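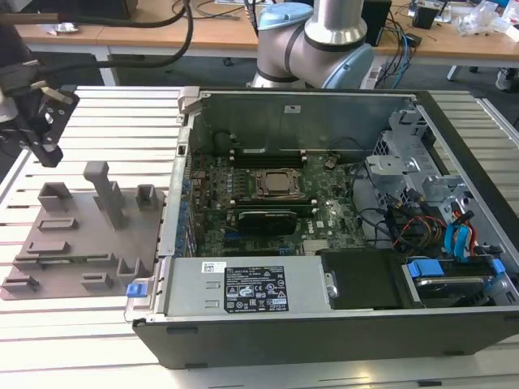
Desktop tower on its side on the slotted table, side panel off.

December, notebook, 4:40 pm

Spent most of today on the coffee sourcing thing again, so I'm writing it down before I forget which half I believe. Quick recap for anyone reading over my shoulder: Florano is the brand we've been buying for the kitchen, Plimska is the importer behind them, and Plimska got dropped from the ethical buyers' list last month over the washing station wages. Florano still prints the fair pay badge on every bag!

Roxana thinks we should switch straight away. I went back and forth over lunch (too long a lunch, sorry Thanakorn, I know I was supposed to be helping you label the sample jars). My worry is that the growers get hurt first if everybody walks. Paloma says that's exactly what the brands want us to think, and she may have a point, she used to do the buying at Kowalczyk and has seen how those conversations go.

So I did the boring part and read the Plimska supplier report, all of it. They list 2996 farms. Of those, 900 had an audit visit, and the report never says who paid for the visits or whether the pickers were talked to without the farm manager standing there. Seasonal pickers get 2 paragraphs. Two! The logo redesign gets a page and a half.

Other thing I noticed: the badge covers the price paid to the farm. It says nothing on what the farm then pays the people picking. I must have walked past that badge every morning for years and read it as "everyone got paid properly." Desmond says he always knew that. Barrett says Desmond did not always know that. (Brothers.)

Wrote to Florano at 2:15 asking three things: who does the audits, are they announced ahead of time, and what happens to a farm that fails. Got an auto reply with a discount code in it. Grr.

Vamora came up as a replacement. Smaller, pricier, and they publish the contracts with the co-ops, picker rates included, though the newest one up there is from two harvests back. Paloma is going to call them and ask for the current one.

To do:
finish this bag, don't reorder yet
Roxana to draft a shorter, crosser letter to Florano
ask Vamora about the decaf, Barrett will sulk otherwise
jars, Thanakorn, first thing tomorrow, I promise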